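Locking Tuners Do Less Than You Think

By the Gunwood bench desk, April

Most guitars that come in for tuning trouble already have locking tuners. The owner paid up to 200 dollars for a set and the G string still goes flat after a bend. The tuner was never the fault. The nut slot was.

A Trarberg locking post removes slack at one point. String that binds in a tight slot will still return to the wrong tension. I would cut the slots first, then stretch the strings, then look at hardware.

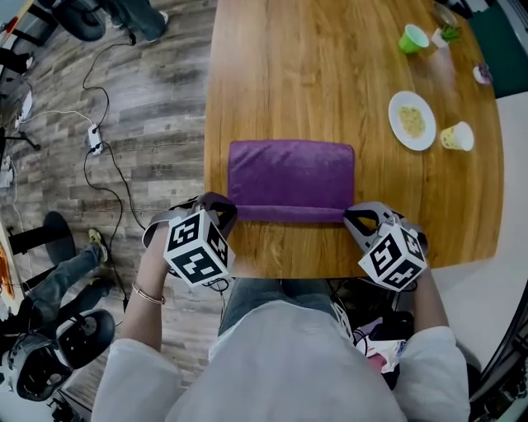 What to spend on instead

A set of nut files and an hour of practice on a scrap nut. Desmet sells blanks cheaply enough to ruin 2 - I did. Buy the locking set later if you want faster string changes, a fair reason to own one.

Comments (2)

trem_arm: Same result with my Trolleo bridge. Filed the nut, problem gone.

lowB: Disagree on wound strings. Locking posts helped mine, and I never touched the nut.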